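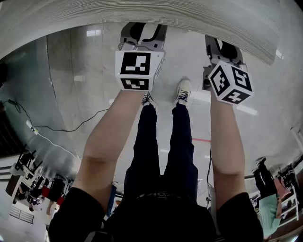 Plevcombe's longest-running roadwork gets a finish date, again

The Marnen Street footbridge will reopen in March, the town of Plevcombe announced this week, in a notice taped to the barrier that has stood in front of the footbridge for 519 days.

Regular readers will recall that the original closure was to last 11 days. Crews from Elach, the contractor, were to replace a handrail and repaint the steps. Under the paint they found rust, and under the rust they found a gas line that appeared on none of the town's drawings. The gas company said the line was not its own. It took until the following spring to establish that the line was dead and had been since the old laundry closed.

Walkers have meanwhile been sent the long way, down Marnen Street, past the bus garage and back up through the Evangelista Bakery parking lot. The bakery, which had put up signs asking people not to cut through its lot, took them down in the second month and put up a sign for coffee. It now opens at 6 a.m. and has added a bench.

Elach says the remaining work is minor. The new deck is in place, the lights have been tested, and 144 anchor bolts have been delivered to replace the 144 anchor bolts delivered last fall, which were a different size. The handrail, which started all this, is on order.

The town has set aside $100 for a reopening ceremony. That sum will cover a ribbon and, according to the notice, "light refreshments." The bakery has offered to supply the refreshments, though it is understood to be in no great hurry.

Opinion on the detour is divided. Several parents at Plevcombe Elementary told this paper they had stopped thinking of it as a detour, and one said her younger child did not know there was a bridge. A petition to make the path across the bakery lot permanent was handed in at town hall last month. The town replied that it could not consider a permanent path until the temporary one had been formally approved, and enclosed the form.

The steps on the north side will stay closed for a short time after the footbridge itself reopens. Walkers heading north should use the detour.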